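Station Checklist, Dish Rack Task
Brisstead lab, Station 9
Checked by: Yutong Zou
Reviewed by: Deming Lu
Period: February, morning shift

Mark each line OK, FIX or N/A. Anything marked FIX needs a comment. The shift lead decides whether recording can start with a FIX open. Lines 1 through 6 are done with drive power off.

SECTION A. BEFORE POWER-ON

1. Emergency stop within reach of the operator's chair. OK

2. Emergency stop pressed and reset once, indicator follows. OK

3. Arm base bolts checked by hand, no play. OK

4. Cables on the arm and bracket free to move through full travel. OK
Comment: Cable tie at the elbow replaced. The old one had been pulled tight enough to mark the jacket. Leave two finger widths of slack when you replace one.

5. Warning stickers present and readable. OK

6. Fingertip pads seated, no tears or lifted corners. OK
Comment: Pads are the second set this month. Slamet Tarigan has the spares in the Kan cabinet, top drawer. Sign for them.

SECTION B. WORK SURFACE AND OBJECTS

7. Table wiped and dry. FIX
Comment: Wiped at 7:40 but the cloth leaves lint and does nothing for the gray marks. Small specks are all right for recording. Crumbs, tape and anything a person would pick up are not. Ask for the lint-free cloths again.

8. Rack placed on its marks, tray under it, wire frame fully down. OK
Comment: Push down on all four corners. If the frame rides up on the tray, every placement in the session is taught at the wrong height.

9. Plates free of chips and cracks. OK
Comment: A chipped plate comes off the station even if the chip is small. Zihan Bai cut a thumb on one during setup at Verkbridge.

10. Plate colors match the episode sheet. OK
Comment: Order of loading changes with each sheet. Read the sheet for the episode you are on and do not go from memory.

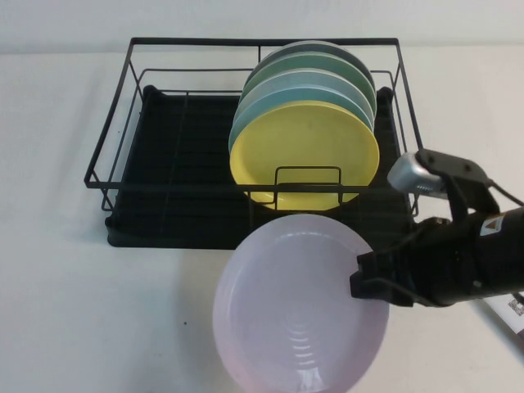 11. Plate held at the rim and clear of the other plates before it moves over the rack. OK
Comment: If the rim slips in the fingers, stop and open the gripper with your other hand under the plate and the arm in hold. Do not try to save the placement. A slipped plate is a failed episode and is logged as one. We do keep failed episodes, but they have to carry the right label.

12. Nobody's hands inside the marked area while the arm is in follow mode. OK
Comment: This was missed twice last month, both times by someone straightening a plate between episodes. Put the arm in hold first. The reset is part of the job and there is time for it.

SECTION C. CAMERAS AND RECORDING

13. Fixed camera view matches the reference print. OK

14. Wrist camera lens clean, mount tight. OK
Comment: Mount screw took a quarter turn. Deming Deng asked for it to be checked at lunch as well, and that has been added to the afternoon sheet.

15. Clocks on both cameras agree with the arm log. OK
Comment: Restart the Fement recorder if they do not. Do not correct the times afterward by hand.

16. Free disk space enough for the full shift. OK
Comment: Target for the shift is 128 episodes. At the end of the last shift the drive was nearly full and 14 episodes were saved without wrist video. Those have been pulled from the set.

17. Lighting steady, blinds closed. OK
Comment: There is some reflection on the tabletop in the wrist view. It has been there since the ceiling lights were changed. Lu reviewed it and accepted it. Do not move the lights to get rid of it, or the new episodes will not match the old ones. 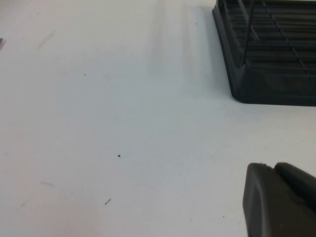 Item 14, wrist camera view: tabletop, part of the rack and the gripper fingers.

SECTION D. DURING THE SHIFT

18. Operator changes at the set times. OK
Comment: Tired operators make short, jerky moves near the rack and the model learns them. If you notice it in yourself, hand over early and write down the time.

19. Each episode labeled before the next one starts. FIX
Comment: Labels were running several episodes behind by midmorning. Bai and Tarigan caught up at the break, but two labels had to be worked out from the video. If the label is not in, the next episode does not start.

20. Approach to the rack varied as the sheet asks. OK
Comment: Come in from the left, from the right and from above. New operators tend to find one path that works and repeat it all morning. The sheet lists the approach in the last column, and people skip that column.

21. Any contact with the rack frame noted. OK
Comment: Light contact is fine and should be kept in. Note it if the rack shifts, and put the rack back on its marks before going on.

SECTION E. SHUTDOWN

22. Gripper open and empty, arm parked. OK

23. Drive power off, then recorder off. OK
Comment: In that order.

24. Plates returned to the bin with dividers between them. OK

25. Episode count on the recorder matches the paper sheet. OK

OPEN ITEMS

Item 7: lint-free cloths. Assigned to Deming Deng.

Item 19: labels. Lu will change the recorder so it holds the next episode until a label is entered. Until then the second person at the station calls the label out loud and the operator repeats it.

Recording allowed with item 7 open: yes.
Recording allowed with item 19 open: yes, with two people at the station.

Initials: YZ / DL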